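Help us write the house rules for small robot arms (9 people wanted)

Hi, I'm Liesbeth, and I look after the bench-top robotics program at Lunumstead. We've got a fair few small arms in use now, and for ages the rules for working near them have lived in people's heads, in old emails and on one very tired laminated sheet by the door. I'd like to fix that, and I'm looking for nine people to help me do it!

The job is to turn our draft code of practice, which we call Atley, into something a new starter can read over a cup of tea and follow the same day. It has 7 sections at the moment. Some of them are good. The section on cables is a mess (I wrote it, so I'm allowed to say so) and the one on handing over an arm between two users contradicts itself on the second page.

You don't need an engineering background. We have plenty of engineers already, and they're lovely, but they all step over the same cord without seeing it. I'd really like to hear from people who've worked in kitchens, labs, child care, workshops, theatres, anywhere with gear and a routine. If you've ever been the person who says "hang on, who's got the stop button?", please apply.

What you'd be doing

You'd come in for four sessions of three hours each, starting in January. In the first two we sit with the draft and watch the arms doing ordinary pick-and-place work with cups, trays and shape boards. You'll mark up anything in the draft that doesn't match what you see, or that you had to read twice. In the third session you'll run a start-up and shutdown yourself, following only what's on the page, with Khải Ông beside you. He won't help unless you ask, and that's on purpose. The fourth is for arguing about wording, and I'll bring lunch.
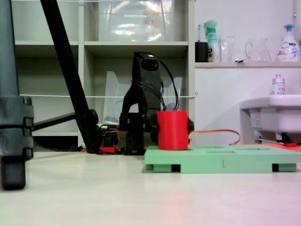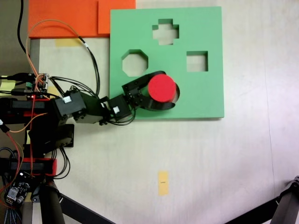 Arm work with a red cup on its tray (first photo) and a red cylinder at the round hole of the shape board (second photo).

The questions I most want sorted out are pretty plain ones. How far back should you stand while an arm is moving? Where should the wiring run, and who checks it before power goes on? When is it okay to reach in and straighten a piece, and what do you say out loud before you do? Should stands and tripods get a marked spot on the floor? Do we log every dropped piece or only the ones that leave the table? Koen Verbruggen and I have disagreed about that last one for months, so you'd be doing us both a favour by picking a side.

We'd also like your view on language. The draft says "operator" in some places, "user" in others and "attending person" once, and I have no idea where that came from.

What you get

We pay $408 for the four sessions, plus your bus or train fare. If you can make all of them and stay on to proofread the final version, the total goes up to $500. Your name goes in the front of the code if you'd like it there, and it's fine if you wouldn't.

Who can apply

You need to be 18 or over and comfortable reading and speaking everyday English. The room is on the ground floor with a wide door and no steps, and there are stools if you don't want to stand. Please tell us about anything else that would make the day easier for you. Closed shoes are a must, long hair gets tied back, and lanyards and loose sleeves stay away from the bench. Those rules are already settled!

If you work for a company that sells robot arms, we'd ask you to sit this one out. There'll be an open comment round later and you're very welcome in that.

How to apply

Send a short note to Marloes Lambrechts at the Lunumstead front desk with "Atley readers" in the subject line. Half a page is heaps. Tell us what sort of work you do or have done, and describe one rule from a job that made sense to you and one that drove you up the wall. No résumé needed. Marloes will write back either way, and if you're on the shortlist I'll ring you for a quick chat, usually after 4 pm.

Cheers,
Liesbeth Groen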